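Who still borrows? My term at Tarerard branch library
Student project report, Nov 13, 2022

I picked the library project because I grew up two streets from Tarerard branch and still owe them a Bedstead paperback (sorry, Maite!). My question was pretty simple: did dropping overdue fines last February bring people back through the door?

Maite Collado, who runs the front desk, let me go through the loan records with the names stripped out. Loans for the term came to 2,114, up from 1,946 in the same term a year earlier. I was chuffed, but Piret Ots, my supervisor, pointed out that the branch also started opening Saturday mornings, so I can't really pin it on the fines. Fair enough.
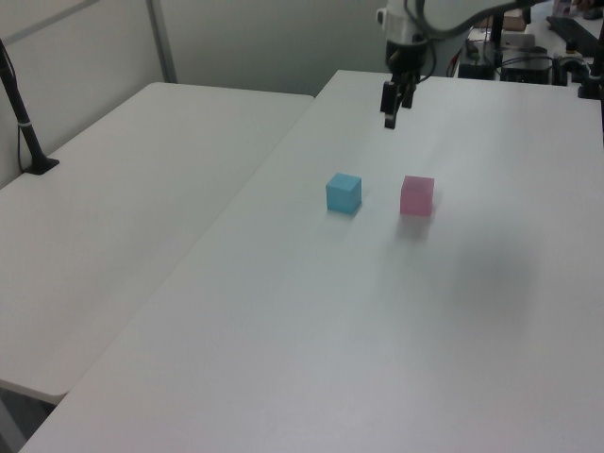 Fig. 1. Light blue cube and pink cube on the white table.

I also put a paper survey at the desk and got 39 back, mostly from parents and retirees. Plenty of them had no idea the fines were gone! One person wrote that they'd been hiding from the place for years over a colouring book. The teenagers ignored my survey completely, so their side of it is missing, and next time I'd go and sit with them at homework club instead of leaving a pile of forms beside the returns slot.

Silvan Fankhauser helped with the spreadsheet. Raw tallies are in Appendix B.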